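Oltard Robotics Club – Pre-Session Safety Check, Arm Bench
Checked Saturday, October 3, 2020
Inspector: Dinesh Dissanayake
Second reader: Vignesh Kurup
Project: Plerarness (cable and cloth handling, student build)
Room: Gunawardena workshop, back bench

Marks used: OK = fine to run. FIX = fix before the next session. WATCH = can run, look again next time. N/A = not checked today.

Section 1. Power and stop

1.1 Emergency stop reachable from both operator seats. OK
Comment: The button used to be behind the monitor. It is now clamped to the front edge of the bench and both seats can reach it without standing up.

1.2 Stop button tested under motion. OK
Comment: Tested twice at slow speed, once by each of us. The arm held position both times and did not drop. Reset needs the key, and the key is on the hook by the door.

1.3 Power supply seated, fan clear. OK
Comment: Dust on the fan grille. Wiped.

1.4 Speed limit set in the controller. FIX
Comment: The limit was set to 300 mm per second, which is the club limit for supervised runs. One of the saved student profiles ignores it. Dinesh has locked that profile. Vignesh to find out which script is overwriting the value.

1.5 Breaker label readable. OK

Section 2. Arm and mount

2.1 Base bolts tight. OK
Comment: All 4 checked with the torque wrench. One took a small turn.

2.2 No play in the wrist joint. WATCH
Comment: Slight click when the wrist reverses direction. It was there in August and does not seem worse. Write it in the log if it gets louder.

2.3 Cable from arm to controller has slack in every pose. OK
Comment: Moved by hand through the full range with power off. Tie near the elbow replaced with a hook-and-loop strap, so it can be opened without cutters.

2.4 No tools or parts left on the arm. OK

Section 3. Gripper and work area

3.1 Fingers open and close fully. OK
3.2 Pads attached, no tears. OK
3.3 Finger screws tight. OK
3.4 Work surface clear of anything that is not part of the task. FIX

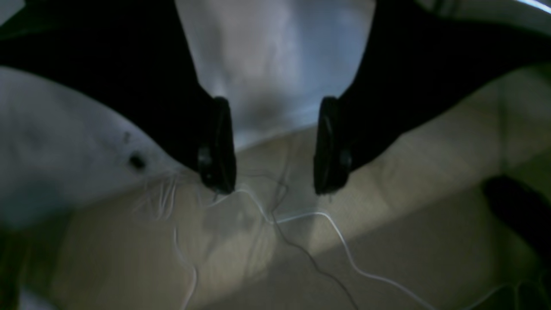
Loose wire is the most common thing written up on this bench, and it has been on the sheet for most of this term. The cable task needs some wire on the surface, so the rule cannot be "no wire." The rule is that the task wire is one piece, with both ends known. Here there is a white wire in a long loop under the pads, a thin dark cable running partly over it, and a bunch of fine white strands with loose ends near the left pad. Only one of those can be the task wire. Fine strands are also the ones that catch on a pad screw. Before running, take everything off, put one wire back, and have the second student say out loud which one it is.

3.5 Stripped or frayed wire ends removed. FIX
Comment: Goes with 3.4. Students must cut and strip at the soldering table and sweep up there. Scraps go in the metal tin, and the tin gets emptied at the end of the day.

3.6 No live wire used as a practice piece. OK
Comment: Checked with the meter. Please keep doing this every time, including with wire you cut yourself.

3.7 Lighting even enough to see the surface. WATCH
Comment: Strong bands of light and shadow when the blinds are half open. A thin wire is hard to see where the light changes. Either close the blinds or open them all the way.

Section 4. People

4.1 Safety glasses for everyone inside the tape. OK
4.2 Hair tied back, sleeves up, lanyards off. FIX
Comment: Two lanyards seen inside the tape. Both students took them off when asked. The sign on the door mentions hair and sleeves but says nothing about lanyards, so Vignesh will print a new one.

4.3 One operator and one spotter at all times. OK
4.4 Spotter not using a phone. OK
4.5 No one resets a dropped item while the arm is enabled. WATCH
Comment: This slips when a run is going badly and people want to try again fast. Disable, reach in, step out, enable. Say each step.

Section 5. Cloth task

5.1 Cloth has no pins, zippers, buttons or tags. OK
5.2 Cloth is dry. OK
5.3 Grip force set to the low profile. OK
5.4 Cloth stays clear of the wrist joint when lifted. WATCH
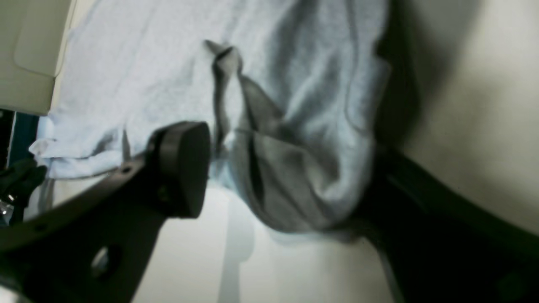 Item 5.4 was added after a sleeve wrapped around the wrist in August and the motor stalled. No damage, but it took a long time to get the fabric out. With a grip on a bunched part, the rest of the cloth goes wherever it wants. The light blue cloth pressed between the fingers bulges around the right one, and a good part of the finger hardware is close to loose folds. That is acceptable at low speed with the lift kept straight. It is not acceptable with a wrist turn. Until Rerau (the team's grasp program) can limit rotation by itself, students should set the wrist limit by hand to 10 degrees for all cloth runs.

5.5 Frayed corners and long threads trimmed. FIX
Comment: There is a small frayed corner on the blue cloth. Trim it before the next run. If it keeps fraying, retire the cloth and take another from the bag.

5.6 Small items moved back from the cloth area. FIX
Comment: Cloth drags things. Anything that is not bolted down or part of the task should be outside the tape before the first grasp.

5.7 Release tested with an empty gripper first. OK

Section 6. Shutdown

6.1 Arm parked, brakes on, power off at the wall. OK
6.2 Key back on the hook. OK
6.3 Log filled in and initialed. FIX
Comment: 2 sessions in the log have no initials. If you were the spotter, please sign for yours.

Open items and who has them

1.4 saved profile overriding speed limit – Vignesh
3.4 and 3.5 wire on the work surface – all operators, Dinesh to recheck
4.2 door sign – Vignesh
5.5 trim cloth – whoever runs the cloth task next
5.6 clear area before cloth runs – all operators
6.3 missing initials – Dinesh to ask

Result: bench may be used at low speed with a spotter. Student profiles stay locked until 1.4 is closed. The competition practice runs can go ahead on the default profile.

Note from Vignesh: I agree with the marks except 2.2, which I would have called FIX. I have a spare wrist bearing if we decide to open it up. It would mean losing the arm for a day, so let's talk before the next build meeting.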